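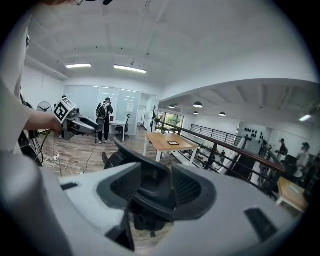
What is in the Kirui desk listings dataset?

It holds 3000 adverts for rented desks and small offices in three towns: Ullthorpe, Orstead and Hallport. Each row is one advert, with the asking price, the lease terms and the wording as it was published.

11 August 2022
By the Kirui project

We use cookies to remember your settings. Accept or manage choices.

Files

listings.csv holds the adverts, one per row.
towns.csv holds the town codes and the postal districts we counted as part of each town.
terms.txt explains the short codes used in the lease column.
CHANGES lists the corrections made since the first release in June.

All files are UTF-8 with Unix line endings. The CSV files use commas, and text fields are always quoted. Some adverts contain line breaks inside the quotes, so read them with a proper CSV parser. Splitting on new lines will give you broken rows.

Columns in listings.csv

id: a whole number, unique and never reused
town: U, O or H
space_type: desk, room or floor
price_month: asking price in pounds per month, before VAT
vat_stated: yes, no or blank
notice: notice period as a code, see terms.txt
bills: included, extra, part or blank
deposit: in pounds, blank if the advert didn't mention one
advert_text: the wording with phone numbers and email addresses removed

Prices given per week or per year were converted to a monthly figure and rounded to the nearest pound. The original wording is still in advert_text if you want to redo this. Adverts that said "price on request" have an empty price_month. Please don't read these as zero.

How the adverts were gathered

We copied adverts from local property pages and from the noticeboard pages of the three towns. An advert went in if it offered space for office use and gave a town. Shops, storage units and parking spaces were left out. Where the same space was listed on two sites we kept the longer advert. Matching was done on address and price together, which misses repeats where the price had changed. In a hand check of 100 rows we found 5 repeats of this kind. They have been left in.

The space_type column was filled in by hand. "Floor" means the whole of one storey, let to a single tenant. Open-plan lofts gave us the most trouble, as the same space can be let by the desk or as a whole. We followed whatever the advert offered. If it offered both, there are two rows with the same text and different prices. 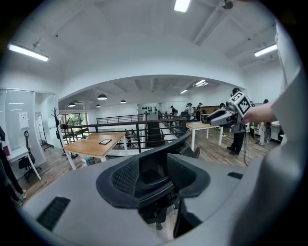 Known problems

Hallport is over-represented, as it has more sites carrying adverts. Weight by town if you compare averages.

Asking prices are not rents paid. We have no record of what was agreed.

The bills column is blank for roughly a third of Orstead rows. Adverts there often leave it out.

Licence and contact

The tables are free to use with credit to the Kirui project. The advert wording is included for research use only and should not be republished. To report a mistake, open an issue with the row id and a short note on what is wrong.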